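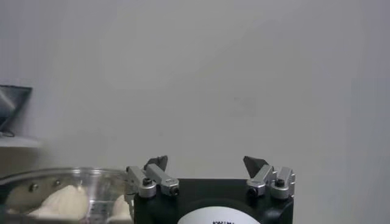 News > Residents' Letter > June

Pantry moths: what to do before the warm weeks

Dear neighbors,

In May the office received several messages about small brown moths in kitchens, mostly on the Krūmiņa side of the building. We asked Nizar Rizk from Mellau, the pest control firm which serves our house, to look at the apartments where people agreed. He found Indian meal moths in the dry food. It is a common insect and it does not bite, and as far as we know it does not carry illness to people. But it spoils food, and it moves easily from one kitchen to the next.

The adult moth which you see flying in the evening does not eat. The damage is made by the larvae, which are small, pale worms with a brown head. They live inside flour, rice, oats, nuts, dried fruit, bird seed and also dry pet food. Please look for thin threads, like a web, in the corners of the package or under the lid. Grains that stick together in a lump are also a sign.

If you find them, please start with the food. Put every infested package in a closed bag and carry it to the outside container the same day. Do not leave it in the kitchen bin overnight. Packages that look clean can be put in the freezer for five days and then moved to glass jars or hard plastic boxes with a tight lid. Paper and thin plastic bags do not stop the larvae, they can chew through them.

After this, empty the cupboard completely. Vacuum the shelf edges, the holes for the shelf pins and the hinges, and throw the contents of the vacuum away outside. Then wash with warm water and dish soap and let it dry well. Vinegar is fine if you like the smell, but it does not kill eggs. We ask you not to spray insecticide on shelves where food will stand.

The larvae often leave the food when they are grown and climb up the wall. So look also at the line between the wall and the ceiling, behind the clock, and on top of the cupboards. One family on the fifth floor had cleaned two times and still saw moths, and the cocoons were in the folds of a curtain.

Sticky traps with a pheromone are available at the office. They attract only the males, so a trap shows you if moths are still present, but it will not solve the problem alone. One trap is enough for a normal kitchen. Write the date on it and change it when the paper says so. We have 47 traps at this moment and more are ordered. Please do not put them close to an open window.

If you still catch moths four weeks after cleaning, write to Sarmīte Lill at the office or call extension 661. Mr. Rizk will come again in June, and the visit costs you nothing. He needs the cupboards emptied before he comes. Mornings before 11 are best for him.

The storage rooms in the Omolley wing will be checked also. If you keep bird seed or pet food there, please take it out or put it in a closed metal or hard plastic container.

Sarmīte Lill
Residents' office

We use cookies to remember your settings and to count visits. Accept | Manage choices

Contact the office | © Ploko Housing | Back to top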